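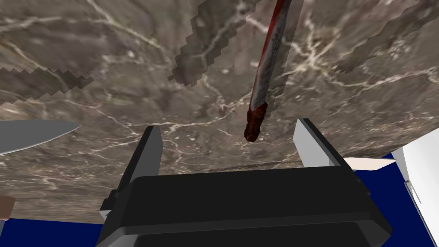 dmarsh_ops wrote:
I must respectfully disagree with the premise of the opening post. The question before this board is whether a machine can presently be entrusted with household chores, and a single attempted pick does not settle it. Our facility in Carklow evaluated the Plakus arm for bench clearing over 12 weeks. It performed acceptably with boxes and cups. It did not perform acceptably with knives, and we withdrew knives from the evaluation in December.

Posted 3 May 2018

kitchen_standards wrote:
May I ask on what grounds the knives were withdrawn? Was it the grasp itself or the placement afterward? The two are often reported together, and members of this board would benefit from having them apart.

dmarsh_ops wrote:
Placement, in the main. The arm could close on a handle when the handle lay clear of other items. Returning the knife to a rack with the edge facing the correct way was another matter. Of 60 attempts, 18 ended with the item in the rack as our written procedure requires. Our staff do this without thinking.

benchwright wrote:
With due regard to the previous poster, that figure reflects the rack as much as the machine. A slotted rack designed for human hands is a poor test. The Quintanilla shop replaced its rack with an open tray and has had no reason to complain. If one is prepared to alter the kitchen or the shop modestly, a good deal of this work is within reach now.

kitchen_standards wrote:
I would caution against that line of argument. A household is not obliged to refit itself for the benefit of an appliance. A dishwasher was at least required to accept ordinary plates. The standard should be the counter as people leave it, with the small items spread from one end to the other. 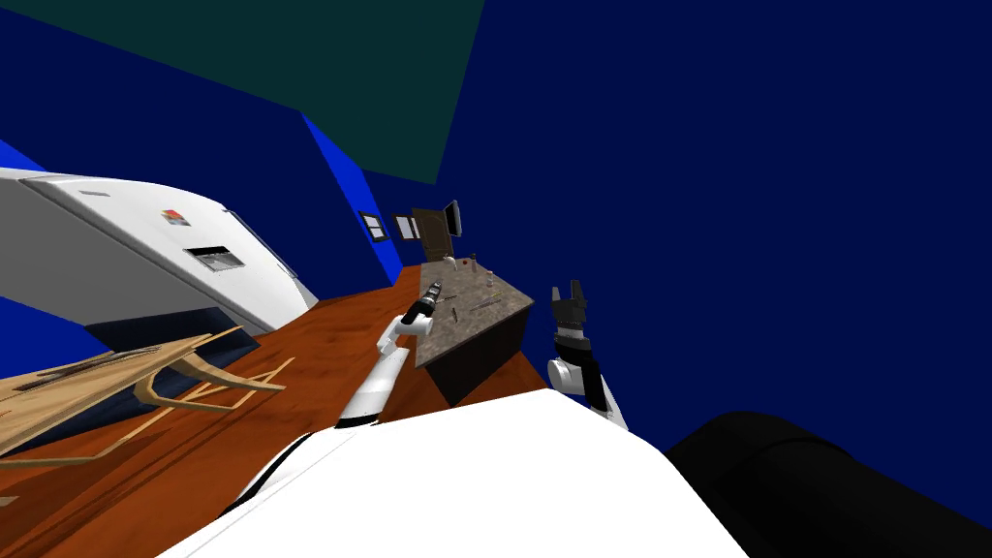 Long counter with small items still out, viewed from the robot's head. Simulation.

benchwright wrote:
The standard is a fair one, and I accept it for the home. I do not accept it for the shop floor, where we refit for machines as a matter of course. The thread title mentions both, and I would ask the moderators to consider dividing it.

plover_77 wrote:
I have followed this discussion with interest and wish to raise the matter of time. The Purnamance trial allowed up to 5 minutes per item. At that rate a person would have cleared the counter, wiped it and left the room. My department could not justify the purchase on labor grounds, whatever the success rate.

benchwright wrote:
Time matters less if the work is done overnight. We do not stand over the floor scrubber either.

plover_77 wrote:
The floor scrubber does not handle blades. Our safety office would not permit unattended operation with sharp items, and I believe most would take the same position.

dmarsh_ops wrote:
Ours did take that position. I would add that results obtained in simulation should be reported separately from those obtained on a physical bench. I have no objection to simulated work, and we rely on it for planning, but I have seen the two combined in one table on this board more than once.

kitchen_standards wrote:
Agreed as to the tables. My view remains that clearing of cups and cartons may be approved today under supervision, and that knives should remain with staff.

benchwright wrote:
I would approve knives with a tray. We shall have to differ on it.

Moderator note: The request to divide this thread has been received. Replies concerning shop floors should be posted under Industrial Handling until further notice.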